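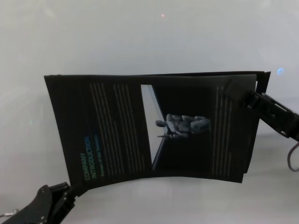 Company brochure, dark stock, multiple leaves. Title block "COMPANY INTRODUCTION" in green and blue-green capitals.

Print Finishing and Document Handling Operative (2 posts)
Lurnia Print Services, Clendbridge
Posted: February 2020
Reference: LPS/FIN/13

Summary

Lurnia Print Services produces and distributes short-run printed matter for business customers: company introductions, product folders, price lists, training manuals and conference packs. We are recruiting two operatives for the finishing room at our Clendbridge site. The posts cover folding, collating, inspection and packing of printed booklets and brochures. Both are permanent and full time, with a probation period of 13 weeks.

The posts replace temporary cover that ends with the Dokonetti contract changeover. Dokonetti is the site's largest account by sheet count and orders mainly multi-leaf booklets on dark coated and uncoated stock.

The work

Jobs arrive in the finishing room as printed and trimmed sheets on pallets, with a job ticket attached. The operative checks the ticket against the top sheet, sets up the folder or stitcher, runs a proof set and has it signed off by the shift lead before the main run begins.

Main duties:

Setting and running the folding machine for single-fold, roll-fold and concertina work.
Collating leaves into page order, by machine for long runs and by hand for short ones.
Saddle stitching and three-edge trimming.
Inspecting finished booklets on the bench, cover and inside pages.
Packing, labelling and booking out to dispatch.
Completing the run sheet, including spoilage.

Inspection standard

Inspection makes up a large part of each shift. Dark solids show defects that would pass unnoticed on white stock, and most returned work in the last contract year was on dark covers. Operatives are expected to find and separate the following:

Finger marks and scuffing on matt areas.
Cracking of the ink film along the fold.
Set-off from a facing page.
Leaves out of order, missing, duplicated or upside down.
Uneven creep, where the inner leaves stand beyond the trimmed edge of the cover by more than the tolerance on the ticket.
Curl. A booklet that does not lie flat after the resting period stated on the ticket is set aside and reported.
Loss of small type. Reversed-out or coloured text on a black ground fills in easily, and subtitle lines are compared with the signed proof under the bench lens.

Booklets are handled by the corners and outer edges only. Cotton gloves are supplied for matt black work and are changed when marked. Pages are turned from the top outer corner. Nothing is to be slid across the bench face down.

One booklet in each bundle is opened fully and checked leaf by leaf. If a fault is found, the whole bundle is checked, together with the bundles packed immediately before and after it.

The room

The finishing room is on the ground floor, next to the guillotine bay. It is held at a constant humidity and the doors are kept closed during runs. Inspection benches have pale tops and daylight-balanced overhead lamps. Bench height is adjustable and a stool is provided, although the folder and stitcher are operated standing. Ear protection is compulsory when the folder is running. Bottles with sealed lids are allowed in the room; open cups are not.

Job tickets and run sheets are held in a system called Roy, which is used from a terminal at each bench. Training in Roy is given in the first week. No previous knowledge of it is needed.

Hours and pay

Shifts rotate weekly between early and late. The site works 5 shifts a week and does not run nights. Overtime is offered in October, when customers order for the autumn trade events, and is voluntary at all other times of the year as well. Pay is set on the site scale at finishing grade 2, with a move to the next point on completion of probation. A shift allowance is paid for late weeks. Details of the current scale are sent with the application pack.

Safety shoes, overalls and gloves are supplied. There is a staff car park and a covered cycle store.

Essential requirements

Good near vision, with glasses or lenses if worn, and normal colour vision. A colour test is carried out at interview.
Steady, accurate handwork over long periods.
Ability to read a job ticket and follow a page plan.
Ability to lift packed cartons to the limit marked on the bench notice. Lifting aids are available for anything heavier.
Basic arithmetic for run counts and spoilage.

Desirable

Experience of folding or stitching machines of any make.
Experience of hand collating.
Knowledge of paper grain and how it affects folding.
A current pallet truck certificate.

Applicants without print experience will be considered. Those who have done bench inspection in another trade, such as packaging, textiles or bookbinding, should say so on the form.

Selection

Shortlisted applicants attend the site once, for an interview and a practical test. In the test, the applicant is given a stack of mixed leaves and a page plan, collates and folds a set of booklets by hand, and then inspects a prepared bundle containing known faults. Marks are given for page order, squareness of fold, cleanness of the cover and faults found. Speed is recorded but is not marked. Gloves and a bone folder are provided. Applicants may bring their own folder if they prefer.

Please tell us in advance if you need any change to the bench, the lighting or the time allowed.

How to apply

Application forms and the full job description are available from the Lurnia reception desk in Clendbridge, or by post on request. Quote the reference LPS/FIN/13 on the form and on the envelope. A CV may be attached but does not replace the form. Applicants for both early and late rotation use the same form.

Applications from agencies will not be accepted. Forms received after the closing date printed on the pack will be held for the next vacancy in the finishing room unless the applicant asks for them to be destroyed.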